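Inspected 4/7/25 by Domnica Radu. Reviewed by Mahlet Birhane.

# Office safety inspection: Markent, Pascu building

## Floors and walkways

- [x] Main aisle clear to both exits
- [x] Floor tiles checked for cracks and lifted edges
- [ ] Entrance mat lies flat

Comment: Entrance mat curls at the hinge side. Replace or tape down. Aisle width at the copier is 30 inches with the paper drawer open. Keep the drawer closed when not loading paper.

## Desks and cables

- [x] Desk frames stable under hand pressure
- [ ] No power strips plugged into other power strips
- [x] Chair casters intact

Comment: 2 power strips in the accounts room are chained. Remove one and use the wall outlet behind the file cabinet. Casters were replaced after the last inspection; no further action.
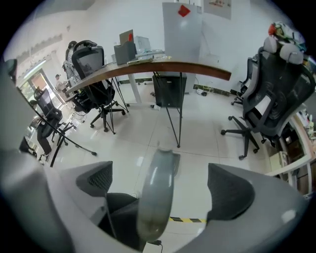
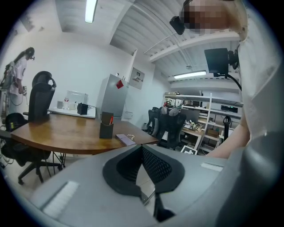
*Office area. First photo: tiled floor with hazard tape, and desk with computer tower under it.*

## Fire safety

- [x] Extinguisher gauges in the green range
- [x] Extinguisher tags signed for the current month
- [ ] Exit signs lit on battery test
- [x] Stairwell doors close and latch without help

Comment: Exit sign at the rear stairwell went dark roughly 4 minutes into the test. Battery ordered from Prustasus. Repeat the test after it is fitted.

## Kitchen and first aid

- [x] Refrigerator door seal intact
- [x] Microwave vent clear
- [ ] First aid kit complete

Comment: Kit is short of burn dressings and the eyewash bottle is past its date. Mukisex refill list is taped inside the lid. The kettle cord was routed across the sink and has been moved to the left outlet.

## Open items

| Item | Assigned to | Status |
|---|---|---|
| Entrance mat | Radu | Open |
| Chained power strips | Radu | Open |
| Exit sign battery | Birhane | On order |
| First aid refill | Birhane | Open |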